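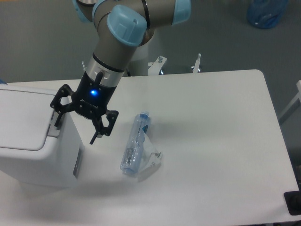
**Borkollow** is a software stack for tabletop manipulation with jointed robot arms and two-finger grippers. It covers perception, grasp planning, motion planning and low-level control, along with a set of tools for recording and replaying runs. It was started by Tsehay Derese and Muthu Gowda at the engineering firm Nair, and its first public version is dated Sep 19, 2018. Most published work with the stack deals with sorting household waste, in particular light packaging such as clear bottles, film and bags.

## Architecture

Borkollow runs as a group of separate processes that exchange messages over a shared bus called Gruller. Each process owns one kind of data. The perception process publishes object masks and poses, the grasp process publishes ranked grasp candidates, and the planner publishes timed joint paths. The controller accepts paths only from the planner and rejects any path whose first point does not match the measured joint state within a set tolerance.

Messages carry the time of the sensor reading they were derived from, not the time they were sent. A grasp candidate computed from an old reading is dropped if the arm has since moved through the region it refers to.

## Perception

Clear plastic is the main difficulty. Depth sensors that rely on reflected infrared light often return the surface behind a transparent object, or nothing at all, so a bottle lying on a white table can be missing from the depth map while its cap is measured correctly. Borkollow treats missing depth as evidence. A segmentation network labels likely transparent regions in the color image, and depth values inside those regions are discarded and filled in from a fitted shape, usually a cylinder for bottles and a low mound for film.

Two objects that touch are a separate case. Crumpled film has no stable outline, and its highlights look much like those of a bottle wall.

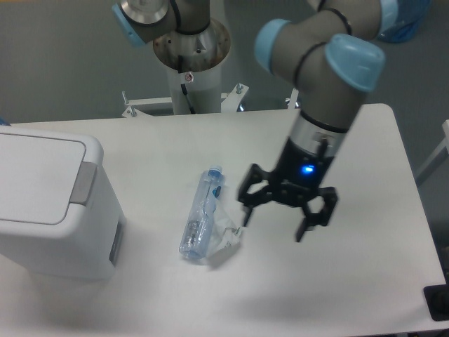
**How does the software separate a bottle from a wrapper lying against it?**

It fits the bottle first, using the cap and neck as anchors for the long axis, and then assigns the transparent area left outside the fitted cylinder to the wrapper.

The order matters. Early versions segmented both objects at once and tended to merge them into one wide region, with the grasp point placed on the boundary. The anchor method was added by Ah-rin Choo. It fails when the cap is hidden or has been removed, and in that case the software falls back to a single merged region and marks it as low confidence.

## Grasp planning

Candidates are sampled across the short axis of each fitted shape. Each is scored on finger clearance, expected contact width and distance from the center of mass. The planner keeps up to 14 candidates per object and passes them on in order of score.

Linkage fingers that adapt to the shape of an object change their reach as they close – the tips can drop or rise depending on where contact begins. Borkollow models this with a lookup table indexed by finger opening, and adds the resulting offset to the approach height. Without the offset, the fingertips may strike the table when picking up thin film.

## Motion planning and control

Paths are found with a sampling planner and then smoothed. Fixed items in the cell, such as tables, bins and pedestals, are loaded from a scene file as simple boxes and cylinders. Where a cell holds two arms, the planner reserves a swept volume for each one and delays the second arm if the volumes overlap.

The final approach is run under force control. Motion stops when the estimated contact force passes a threshold, 19 newtons in the default settings. Dinesh Shetty later rewrote this part of the controller so that the threshold could be set per object class.

## Tooling

The recorder, Endura, stores all bus messages in one file per run. Runs can be replayed through the perception and planning processes without the arm, and the output is compared with the original. The regression set kept by Nair holds 210 such runs. Nithin Gowda maintains the set and the viewer used to step through it.

## Limitations

The shape library is small, and crushed bottles are often fitted poorly. Scene files must be edited by hand after a bin or table is moved. Version 2 added a check that warns when measured depth disagrees with the scene file, but it does not correct the file.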